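Mikrofasertücher nehmen nach ein paar Wäschen kein Wasser mehr auf

Gefragt in: Haushalt & Wäsche
26. November 2021

Remalano

Hallo zusammen, ich habe mir im Frühjahr einen Stapel Mikrofasertücher zugelegt, weil man damit angeblich alles streifenfrei bekommt. Inzwischen schieben sie das Wasser nur noch vor sich her wie ein beleidigter Schneepflug. Gewaschen werden sie bei 30 Grad mit den Handtüchern, dazu ein ordentlicher Schluck Weichspüler, man gönnt sich ja sonst nichts. Sind die hin oder kann man da noch was machen?

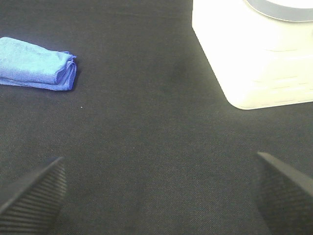
Blaues Tuch, zusammengelegt, auf dunklem Stoff

Favberg
76 Antworten · Hilfreich (4)

Dein Schluck Weichspüler ist der Täter. Das Zeug legt sich als Film auf die Fasern, und dann duften die Tücher nach Almwiese und können sonst nichts mehr. Meistens sind sie zu retten: einmal bei 60 Grad mit flüssigem Vollwaschmittel waschen, extra Spülgang dazu, kein Weichspüler. Wenn es danach noch nicht klappt, das Ganze wiederholen. Vorher aufs Etikett schauen, manche Tücher vertragen nur 40.

Und bitte nicht mit den Frotteetüchern zusammen. Mikrofaser sammelt Flusen mit einer Hingabe, die ich mir von meinem Staubsauger wünschen würde. Ich sammle sie deshalb getrennt, bis sich eine kleine Ladung lohnt.
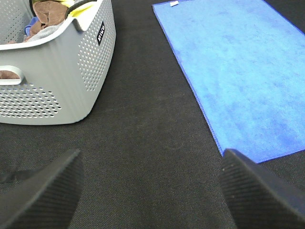

Dürfen Mikrofasertücher in den Trockner?
Bei niedriger Temperatur vertragen es viele, maßgeblich ist das Etikett. Trocknertücher weglassen, die wirken wie Weichspüler. Auf der Leine sind sie ohnehin schnell trocken.

Remalano
Kommentar

Danke, Weichspüler ist ab sofort verbannt. Essig ins Spülfach, ja oder nein? Meine Nachbarschaft ist da gespalten.

Favberg
Kommentar

Würde ich lassen, die Gummidichtungen der Maschine haben auch Gefühle.

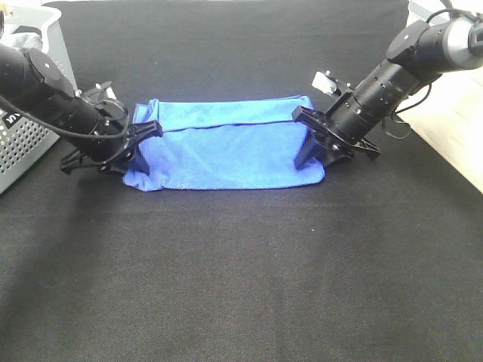

Blaues Mikrofasertuch, der Länge nach gefaltet

Orano
Hilfreich (0)

einfach neue kaufen kosten doch nix. ich nehm eh küchenrolle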